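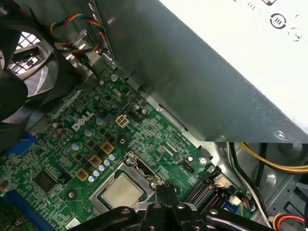
Mercedes Huamán

Search this blog Go

I have finally opened up the old Dell. It's been under the desk in the back bedroom since we moved to Bronside, making a noise like a hairdryer every time I asked it to open a spreadsheet, and I kept promising myself I'd have a look inside. Well, now I've looked!

First thing I noticed is how much of the room the power supply takes up. It's a great grey lump of a thing and it sits right over the board, so you're forever working in its shadow (get a decent lamp, mine is the bendy one from the sewing table). I'd expected to be frightened of the motherboard but I rather like it. It's a proper green, with DELL printed across it in white in case you forget, and those chunky square bits with the gold tops near the processor socket are lovely. Chokes, they're called. I had to look that up.

The wires by the fan bothered me most – yellow, blue, red and black, all in one bundle that wanders off under the power supply. I've drawn a little map of what goes where on the back of an envelope, because I know what I'm like.

My plan, such as it is:

Clean the fan blades with a soft brush, holding them still while I do it.
Fresh thermal paste. I bought a tube of Prandia, which cost about 39 pence more than the other one, so I have high hopes.
More memory, if I can find the right sort. The secondhand shop on Greltent has a tray of sticks and a very patient man behind the counter.

The screws are going in a bun tin, one cup for each job. I did the sewing machine that way last December and only had one left over at the end, and it still sews, so there we are.

If anyone has put a bigger drive in one of these, do tell me how you got on. I'm torn between doing it now and leaving it until the paste is sorted – two jobs at once is usually where I come unstuck.

Print this page | E-mail this to a friend

Last updated: September 26, 2026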